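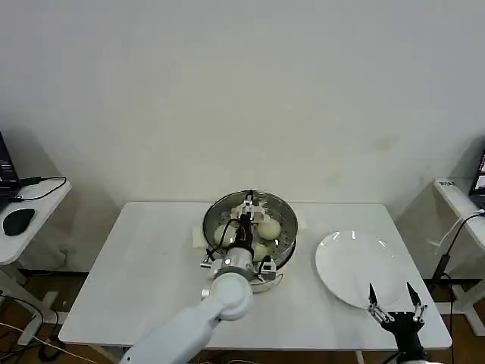 # Unit 4: Cooking with Steam

Course: Basic Kitchen Practice, evening group, Kinnear building
Handout version: January 17, 2023

Please read sections 1 to 3 before you come to the kitchen. Section 5 we will do together, so you can only look at it quickly.

## 1. What steam does to food

When water boils at sea level, it stays at 212°F (100°C). It does not become hotter if you turn up the stove. It only makes more steam, and the pot becomes dry sooner. This is the first thing to remember, because many students try to cook faster by using a very strong flame.

Steam at 212°F cooks much faster than the air in an oven at the same temperature. The reason is condensation. Steam touches the food, which is cooler, and turns back into water. In this moment it gives away the heat which was needed to boil it. The amount is large: to turn one gram of water into steam takes about five times more energy than to bring the same gram from the freezing point to the boiling point. All this energy goes into the surface of the food.

As the surface becomes hotter, less steam condenses on it, and the inside of the food must wait for the heat to travel from the outside. For this reason a thick piece of squash needs much more time than thin slices, even in the strongest steam.

## 2. Why steamed food does not become brown

The brown color of toast or roasted meat comes mostly from reactions between sugars and amino acids. These reactions are quick above 300°F, and slow when the surface is wet. Steamed food has a wet surface and does not go above the boiling point of water, so it stays pale. Steamed bread has a soft skin and no crust.

Some students wrote in the last exercise that steamed bread is "not fully cooked" because it is white. This is a mistake. Wheat starch begins to swell and set well below the boiling point, and a dough of normal size has enough time to finish. Check the inside and do not judge by the color.

## 3. Dough for steaming

We use a simple yeast dough:

- all-purpose flour, 300 g
- warm water, 160 g
- sugar, 20 g
- instant yeast, 3 g
- oil, one spoon

Flour with less protein gives a softer and whiter result. Bread flour also works, but the buns will be more chewy and the surface may not be so smooth.

Knead until the dough is even and does not stick to the hand. After the first rise, press the gas out well. Big bubbles left under the skin will make bumps. Then divide, shape, and let the pieces rest for 30 minutes under a cloth. In February the Kinnear kitchen is cold, and there you should give more time. Touch the dough with a finger: the mark should come back slowly.

If it comes back at once, wait more. If it does not come back at all, the dough has risen too long, and it will probably fall in the steamer.

## 4. Common problems

**The surface is wrinkled.** Usually the dough rested too long, or the lid was opened too early. Inside the bun the gas is hot and takes much space. When cold air comes in, the gas shrinks before the structure is strong enough.

**There are wet, yellowish spots.** Water fell from the lid. Put a clean cloth around the lid, and tie its corners on top, away from the flame.

**The bottom is wet and heavy.** The water level was too high and touched the tray. Keep 2 inches between the water and the tray.

**The buns are joined together.** They had not enough space. A steamed bun can become much larger than the piece of dough you put in, so leave free space on all sides.

**The taste is sour.** The first rise was too long or in a place too warm.

## 5. Kitchen exercise

Work in pairs. Each pair makes one dough and divides it into pieces of 64 g. Use the scale, do not guess.

1. Steam the first batch for 12 minutes on medium heat. Turn off the heat and wait 5 minutes with the lid closed.
2. Steam the second batch the same way, but open the lid immediately at the end.
3. Cut one bun from each batch and compare the height, the skin and the inside.
4. Write your results in the table.

| Batch | Rest with lid | Height (mm) | Skin | Inside |
|---|---|---|---|---|
| A | 5 min | | | |
| B | none | | | |

Always open the lid with the far side first, so the steam goes away from your face. A burn from steam is often worse than a burn from hot water, and section 1 explains why. Long sleeves, please.

## 6. For the next unit

Read the Bidport booklet on rice, pages 8 to 15. Bring your results table and one question about section 2.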